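Re: [sim-users] open day at Restwood -- who's coming, what do we show

From: Hiếu Ninh
To: sim-users list
Date: February 14, 2026

Khang Mạch wrote:
> Can somebody who was at the Prelgate demo in October tell us how
> it went over with visitors? We have the small hall at Restwood,
> 80 chairs, one projector. I'm inclined to run the bedroom sim live
> and let people pick the start pose. Võ thinks that is asking for
> trouble. Also do we need the wrist view on the big screen or is the
> room view enough?
>
> Khang

Khang, all,

Was there, ran the second laptop. Short version -- do it live, but keep a recorded run ready on the other machine. We had 4 slots in the afternoon and the third one hung on load. Lost a good ten minutes and a lot of people wandered off to the coffee.

Letting visitors pick the pose: yes, they loved it, kids especially. But put limits on it. Ours had none and someone always tips the wrist straight up. Then the policy gets ceiling and not much else to work from. Grabbed one of those off my disk:

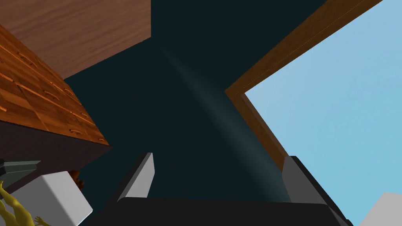

Wrist view in the bedroom sim, looking up between the fingers. Dresser on the left, window on the right.

So wrist view on the big screen -- I'd say yes, next to the room view, not instead of it. People asked way more questions once they could see what the gripper sees. With only the room view they just think it's slow. Do label the two panels though, big letters. At Prelgate we had them unlabeled and I must of explained it 100 times.

Other stuff, in no order:

- seed 2188 is the one we opened with. Loads fast on the old card, no odd physics in the first minute. Don't open with a random one.

- the Misico build has the newer lighting but it's heavier. Would not use it on a projector laptop. Ask Võ, he has both installed.

- turn off the console overlay!! forgot this twice

- bring your own HDMI cable, the one at Restwood is short and you end up standing in front of the screen

- reset button: tape a note on the keyboard so whoever is driving doesn't have to hunt for it

On pose limits, I have a small patch that clamps wrist pitch before the episode starts. Not pretty, needs the config path changed by hand. Will send it tonight or tommorow, once I find which branch it's on.

I can drive the first two slots if someone else takes the talking. Can't stay for the last one, train. Khang, is there a dry run planned, and can we get in the evening before to check the projector? If it's the same one as last time it drops to a low resolution and the wrist panel gets cropped.

Hiếu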